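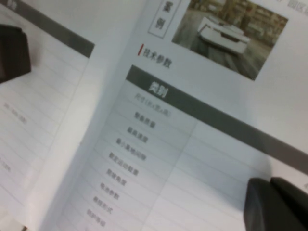 My brother-in-law reckons you can judge a firm by its brochure, and that if the paper feels cheap the shelving will be too. I don't quite agree, but I did think of him when the Pevden brochure rack turned up, as I've got far too many trade brochures and every one of them behaves differently.

Some background. I look after purchasing for a small parts warehouse, and I hang on to printed brochures long after I should have binned them. Tables of sizes, case examples with a photo of somebody's racking, fold-outs, the lot. A fair few are in Chinese, which I read slowly and with a dictionary, so I like having them on paper where I can scribble. Up to now they've lived in a slippery heap on top of the filing cabinet.

The Pevden is a desktop rack with 3 sloping tiers, and there's a reading ledge that pulls out at the front. I bought mine from Baltetti's online shop (quick delivery, far too much cardboard). It went together in one cup of tea, although the instructions show the side panels the wrong way round and I had to undo four screws and start again. Grr.

The tiers are lovely. Thin stuff stands up properly, even those floppy ones that normally fold over and hide their own titles, and I can find what I want without tipping everything on the floor. The slope is well judged too - steep enough to see the covers, shallow enough that nothing leaps out when I bump the desk.

The reading ledge I'm less keen on. The little lip is fine for a single sheet, but an open brochure with a stiff fold down the middle wants to close itself, and there's no clip. I've ended up using a bulldog clip on each side, and it looks daft but does the job. The older Plostormont rack we had at my last place came with two wire arms for exactly this and I miss them!

Feet are rubber and haven't marked the desk. The finish scratches if you so much as look at it with a staple.

Would I buy it again? Yes, for the tiers, and I'd get the clips at the same time. Four stars.

Posted 28/06/2021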